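Traso 617 Knit Work Glove, Black

Manufacturer: Granik
Stock line: Endness Workwear
Pack: 200 pairs per carton, bagged in fours

The Traso 617 is a seamless knit glove for light handling, sorting, packing and stockroom work. The shell is nylon with a small share of elastane. It has no palm coating. Buyers who need wet grip or oil resistance should order the coated version from the Pawlak range, listed separately.

Sizes 7 to 11. Cuff is knit, overlocked, color coded by size. The glove is ambidextrous – either glove in a pair fits either hand, and a worn one can be turned over to even out the wear.
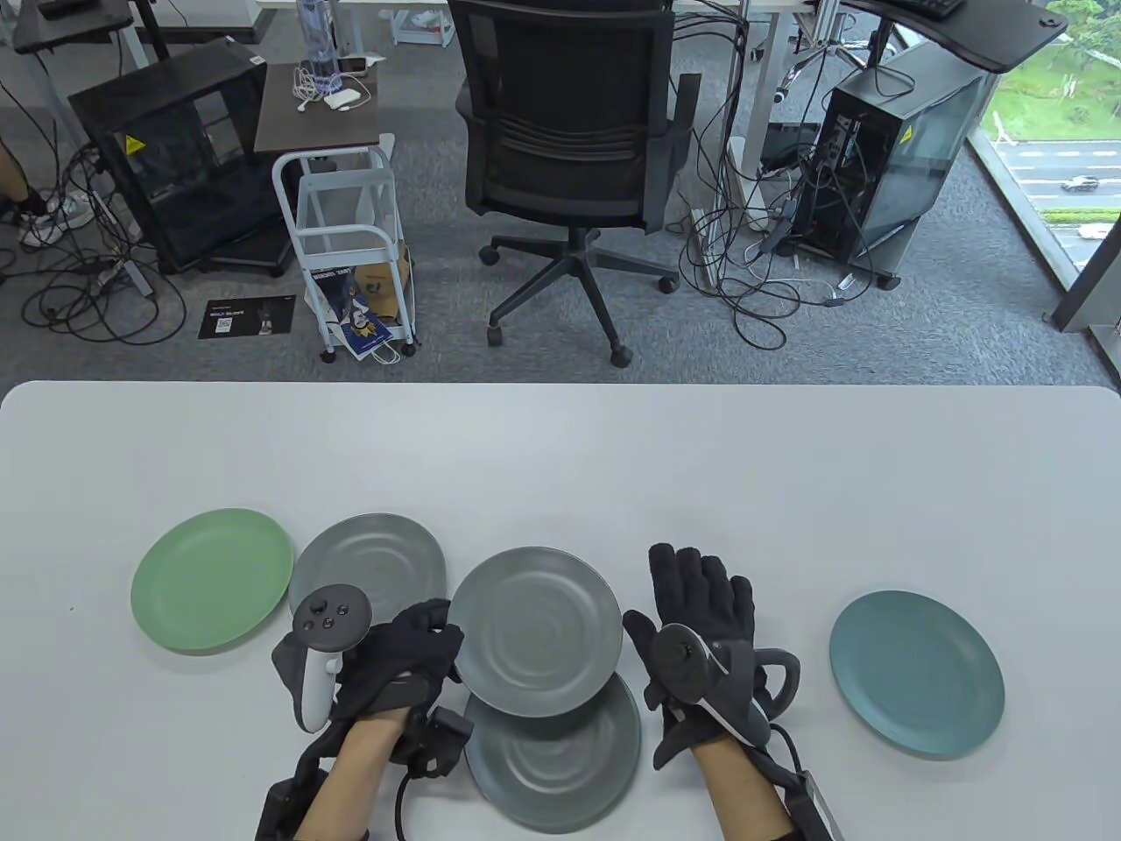
Black gloves in use with plates.

Abrasion rating is level 1. The glove gives no rated protection against cuts, heat or chemicals and must not be used near rotating parts. Lint release is low but not zero; for optical or coating work, use a clean room glove.

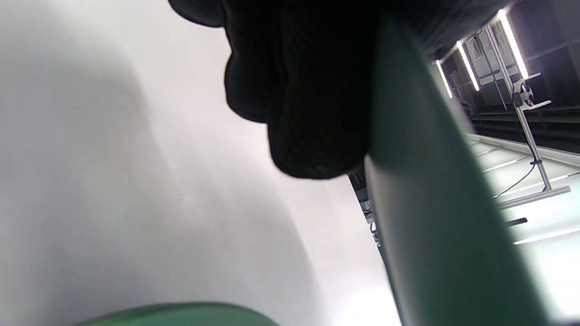
Fit matters more on an uncoated glove than on a coated one, as loose fabric at the fingertips reduces feel. Measure around the palm below the knuckles, without the thumb, and go down a size if between two. Some folding is normal once the hand closes on an object, as with the dark glove gripping the green cylinder, and the size should be judged with the hand open. Knit gloves relax slightly in the first shifts.

Wash at 40 °C with no softener. Line dry. Do not bleach or tumble dry. Shrinkage after the first wash is within half a size.

Minimum order is 4 bags. Price breaks apply at 200 and 1000 pairs, and sizes may be mixed within a break. Cartons packed before February carry the old cuff colors – check the printed size mark inside the cuff.

Order code: TR617-BK plus size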